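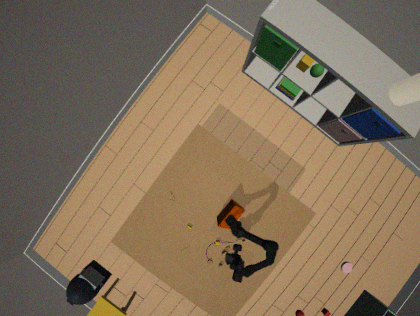
Plumon 内部通讯 10/1/26

仿真单元也要保养

Boonchu 单元上个季度停了三次,没有一次是因为断电、漏油,或者有人把扳手忘在了导轨上。它没有导轨,也没有油。它是一个跑在机房里的仿真单元,一条机械臂,一张桌子,一屋子架子和零碎,全是算出来的。按采购部的理解,这种设备的维护费应当为零。采购部的这个理解,我们每年二月做预算时都要重新认识一遍。

所以趁着这一期还有版面,把 Boonchu 从停机到恢复的过程写一写。接手同类单元的同事可以当参考,不接手的可以当消遣。

先说停机那天。夜间回归一共 107 个用例,早上来看,过了 46 个。前一天还是全过的。值班的同事第一反应是重跑,重跑之后还是 46 个,一个不多一个不少。能稳定复现的故障是好故障,这话我信,但早上八点半听起来不怎么安慰人。

失败的用例有个共同点:手臂到了该到的地方,夹爪该合也合了,东西就是不上来。偶尔上来了,到半空又掉下去,掉得还很从容。大家照例先怀疑控制器,控制器组照例先怀疑物理引擎,物理引擎是外购的,叫 Fusosness,它不参加我们的晨会,于是当天上午它的嫌疑最大。

Dirceu Batista 下午把嫌疑洗清了。他的办法很土:把控制器整个摘掉,只留一只夹爪和一个方块,让夹爪在方块两侧慢慢合拢,把接触力逐步打出来看。曲线出来像一把锯子。正常情况下应该是一个台阶,最多带点毛边。锯子说明夹爪指尖和方块每一步都在互相弹开,再被推回来,再弹开。引擎没算错,它只是很老实地算了我们给它的东西。

我们给它的东西有问题。Prarnex 夹爪的模型在上周更新过一版,外观网格更漂亮了,指尖的倒角都做了出来。更新的人顺手把外观网格也填进了碰撞网格那一栏,两个字段紧挨着,名字只差一个后缀。结果单个手指的碰撞面一下子变成 2,853 个三角形,其中不少又细又长,法线朝哪边的都有。拿这样的指尖去夹东西,相当于戴着一只揉皱的锡纸手套捡豆子。

换回简化的凸包以后,用例一下子回来了大半。剩下的那些花了我们更长时间,也更值得讲。

顺便说一下简化碰撞体的做法,每次都有人问。手指拆成三段凸包,指尖那段单独用一个薄盒子,夹持面朝里,务必平。手腕外壳用一个圆柱包住就行,别心疼那些螺丝孔,螺丝孔在仿真里唯一的作用是让求解器多喘几口气。相邻连杆之间的碰撞要关掉,隔一个连杆的不要关。有人为了省事把自碰撞全关了,手臂从自己的肘部穿过去,路径规划还给打了满分。这个视频在群里流传得很广,当事人已经请大家喝过咖啡,这里就不点名了。
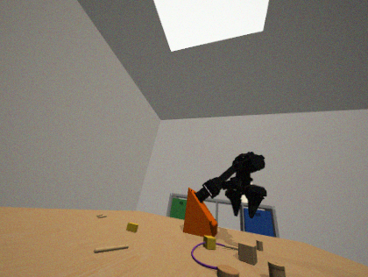
标定检查是剩下那批失败用例的出处。以前我们的检查只做一件事:把手臂开到若干个预设位姿,读末端坐标,跟理论值比,差得少就算过。问题在于,末端坐标是从运动学里算出来的,理论值也是从运动学里算出来的,两个数互相作证,永远一致,谁也没到桌面上去看过。现在加了一步,手臂伸到桌面上方,指头张开,悬着停住,再让侧面的虚拟相机看指尖离桌面到底多高。张开的两根指尖一左一右斜着朝下,碰不到任何东西,正好当两根探针用。橙色楔块挡住了前臂的下端,这个机位就别去读前臂的姿态,只读指尖,前臂交给顶上那台。桌上的小黄方块也能派上用场,有一个就挨在紫色细圈的边沿,位置一旦漂了,对着圈看比对着一大片桌面看容易得多。

新检查跑的第一遍,就报出桌面比配置文件里写的高了一点。差得很小,小到平时肉眼看渲染根本看不出来,但夹矮东西时,指尖会先顶到桌子,腕部被反力往上抬,合拢的时候刚好滑过方块的上沿。前面说的那种“掉得很从容”,就是这么来的。

桌面为什么会高?查提交记录,是有人给桌面加了厚度。原来的桌面是一张没有厚度的平面,东西偶尔会漏下去,一直掉,掉到坐标大得像银行卡号。加厚是对的,只是厚度朝上长了,应该朝下长。修复就是改一个符号。为了找到这个符号,我们开了两次会,这个比例在仿真组里算是健康的。

第三处毛病跟质量有关。桌上那些小件,当初导入的时候谁也没填密度,引擎就按默认值来,结果有几件小木块比实物轻得多。轻的东西在仿真里不一定好夹,接触稍微一抖它就跑。我们把小件的密度都补上了,摩擦系数也按材料重新给了一遍。没有资料的,Dirceu 拿实验室的斜板一件件试,试到它开始滑为止,记下角度。他说这是他入职以来最像物理的一天。

三处都改完,又把用例顺序打乱跑了一晚,107 个全过。接着连跑 20 个晚上,没有再掉。我们这才敢把 Boonchu 从维护状态切回来。切回来之后的头一天,训练组就来问,为什么成功率比停机前低了一点。解释了半天:停机前那张桌子能让东西陷下去一点,夹起来反而容易。他们听完沉默了一会儿,问能不能换回去。不能。

以下是现在贴在 Boonchu 目录里的保养规程,抄一份在这里:

每次更新模型之后,先单独加载这个模型,打开碰撞体显示看一眼。外观再好看也不要只看外观。

改动任何一个静止物体的尺寸,要在提交说明里写清楚从哪个面往哪个方向长。只写“调整尺寸”的提交一律退回。

时间步长不许私自改。把步长调小以后问题消失,说明问题还在,只是变贵了。

每周跑一次悬停检查,侧面相机和顶上相机都要存图。跟上一周的叠着看,不要凭印象。

随机摆放小件之前先做一遍静置,等所有速度归零再开始计时。摆下去就互相嵌着的,引擎会用很大的力气把它们分开,到时候满屋子找方块的是你。

随机种子写进日志。这一条写过三遍了,第四遍写在这里。

灯光和材质的改动走单独的分支。视觉组换一次顶灯,指尖检测的阈值就得重调,两边最好提前说一声。

日志保留到下一次版本冻结。磁盘满了先来问,不要从最老的开始删,最老的那份往往是唯一正常的。

关于 Fusosness 的升级,新版本已经装在测试机上,接触求解的部分改动不小,目前看静置时方块的微小抖动少了。什么时候换到 Boonchu 上还没定,等悬停检查在两个版本上跑出来的图对得上再说。有人想提前试的,请用测试机,别在主目录里软链接过去。上次那个软链接是周末前最后一刻建的,建的人随后就休假去了。

还有一个遗留问题。夹爪完全张开以后,有一根手指的关节角会比限位多出一丁点,再慢慢缩回来。不影响抓取,看着难受。怀疑是限位的弹性给得太软,还没空查。谁有兴趣可以领走,工单挂了有一阵了,标题叫“手指伸懒腰”。

读者留言

仿真二组:我们的桌面也是没有厚度的平面,读完去看了一眼,地上果然少了两个零件。现在算不算丢失资产?

老周:外观网格填进碰撞栏那次是我。咖啡那次不是我,请不要合并统计。

训练组小唐:成功率那件事,我们当时没有沉默那么久。

夹爪维护:Prarnex 实物的手指也会多张一点再回来,你们那个工单先别急着关,说不定是仿真得太像了。明天我量一下真机再回复。

匿名:预算那段能不能转发给采购部?

编辑回复匿名:已抄送,对方回了一个竖大拇指,没有别的内容。

Dirceu:斜板用完请放回原处,有人拿它垫显示器了。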